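Pre-construction condo with a designer's name on it - is the premium real?

Posted in: Buying New and Off-Plan
Asked by Beryl Hollis

I have 10 days to decide on a one-bedroom at Staniforth, a tower that won't be finished for at least two years. The developer is Clulberg. The interiors are credited to a design studio called Zendesero, and that name is on everything they hand you, right down to the parking rider. The price is well above what the plain building two blocks over is asking for the same floor area. The sales rep says the difference is "the design" and that it comes back to you when you sell. I've bought two homes in my life, both old ones, and I have heard a lot of things from people who were paid when I signed.

From the sales center, two tabletops: 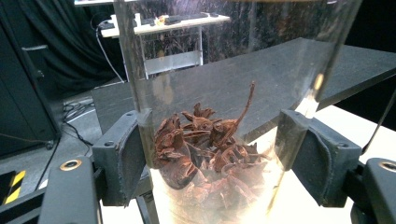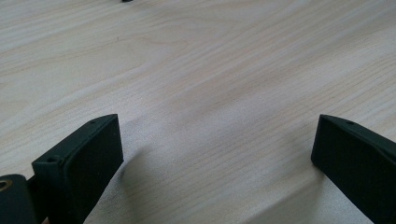

What I want to know

First, does a name on a building do anything for resale, or does it wear off once the next name comes along? I can't find a straight answer that wasn't written by somebody selling one.

Second, how much of what's in the model suite am I owed? The contract lists the kitchen as "Zendesero palette, selected finishes, or equivalent." When I asked what equivalent meant, I was told it had never come up. I find that hard to believe.

Third, the monthly fee estimate. It's low for a building with a pool, a screening room and a front desk that is supposed to be staffed all night. Is that number worth anything?

I'm not in love with the place. I like the location and I like that the bedroom has a real window. If the answer is to let it go, I can live with that.

Terence Parsons

I bought into one of these before it was built and sat on the condo board afterward, so take this as one owner's view from one building.

On the name: I never saw good evidence that it pays you back. When our units started to resell, buyers asked about the fee, the noise from the elevator and whether there was parking. A few agents put the designer in the listing. I never met a buyer who brought it up without being prompted. What you can do is find an older building by the same studio, if there is one, and look at what resales went for against the plain buildings near it. Use closed sales, not asking prices. If Zendesero has no finished building that people have resold in, then the rep has no basis for saying the premium comes back, and you could ask him to put it in writing. He won't.

Also find out what the studio was hired to do. "Interiors by" can cover the whole building or it can cover the lobby and a mood board. Ask whether they are under contract through completion. In our case the designer's involvement ended well before the drywall went up, and the developer's own people picked the hallway carpet.

On "or equivalent": this is the part I would worry about most. That phrase usually lets the developer swap materials, and unless the contract says otherwise the developer decides what counts. Ask for a schedule of finishes attached to the contract, with the maker and product line for the counters, cabinets, floors, faucets and appliances. Ask that any change be of equal or better quality, and that they notify you in writing. You may not get all of it. What they refuse will tell you something too.

Go back to the model and ask about each thing you can touch: standard, upgrade, or display only? Write down the answer next to the item, then email the list to the rep and ask him to confirm it. In our model suite the taller interior doors were an upgrade, and so were the undercabinet lights. The ceiling was higher than in any unit for sale on the lower floors. All of it was disclosed, in small type on a card by the exit.

On the fee: treat it as a first-year guess made by a party that wants it to look low. Get the budget itself and look for three lines. One is staff. If the desk is meant to be covered overnight, there should be enough in there to pay for more than one shift. Another is the reserve, meaning money put aside for the roof, elevators and so on. The last is anything the developer is covering for the first year only, which can make the starting fee look better than it is. Ours went up 12 percent at the first real budget and again the year after.

Have a lawyer read it who was not suggested by the sales center. Ask about a cancellation period where you live, the outside date for completion, and what happens to your deposit if they blow past it.

Nukum

Names sell. My cousin got 48 grand over what he paid on a designer place and he didn't do a thing to it. If you wait for everything to be perfect you'll be renting forever. Lock it in, you can always assign it to somebody else before closing if you change your mind.

Terence Parsons

Over what period, and what did the plain building next door do in the same stretch? If everything on the street went up, the name had nothing to do with it. And please don't count on assigning. Plenty of contracts forbid it or require the developer's consent and a fee, and some won't let you advertise the unit while the developer still has units to sell. Beryl, look for that clause before you rely on it.

Beryl Hollis

Thank you both, mainly Terence. I went back this afternoon with a list. The counters are standard "in that look." The pantry fittings are display only, and so is the lighting. The floor is an upgrade. No one could name a finished building by the studio, though I was offered a very nice book.

The budget was supposed to be emailed to me before five and hasn't come. The assignment clause does need their written consent - I found it on my own, near the back. I've called a lawyer in my sister's town who does new construction and she can read the whole thing before my time is up. If they won't attach a schedule of finishes I'm going to pass and look at a resale in the plain building.

Related in Buying New and Off-Plan

Deposit held for three years, building not started
Is the developer's lender ever the better deal?
Floor area on the plan includes the walls?
Unit 819 moved to a different side of the building in the revised plans
Can I bring my own inspector to the pre-closing walkthrough?
First-year condo fees: what did yours do?
Parking space sold separately, then withdrawn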